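Session 4: Hand-held grippers, product review
Notes by Urszula Ziółkowski

1. The kit
Neltitent offers two grippers on loan with the recording software. The pads are blue and the fingers are held with screws, so please check these first.
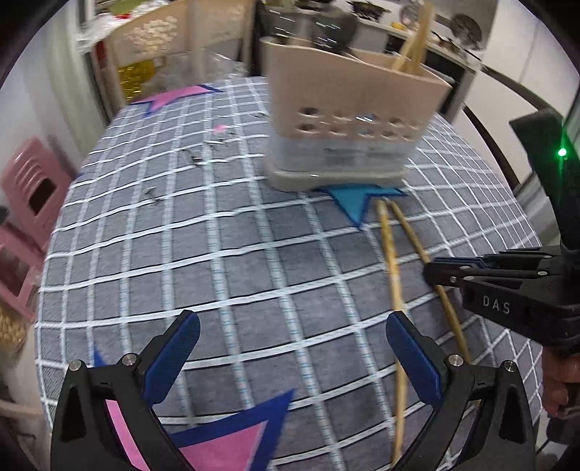
2. Thin objects
Chopsticks are a difficult test for any gripper - they roll, and they cross each other. Close the jaws slowly and keep the stick upright over the holder.
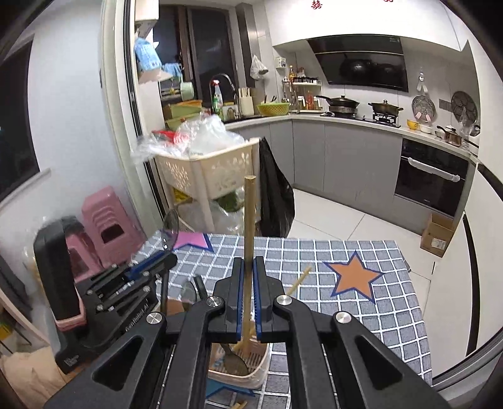

Fig. 2. Jaws closed on a bamboo stick, utensil holder below.

Homework: read the loan terms before 24th January.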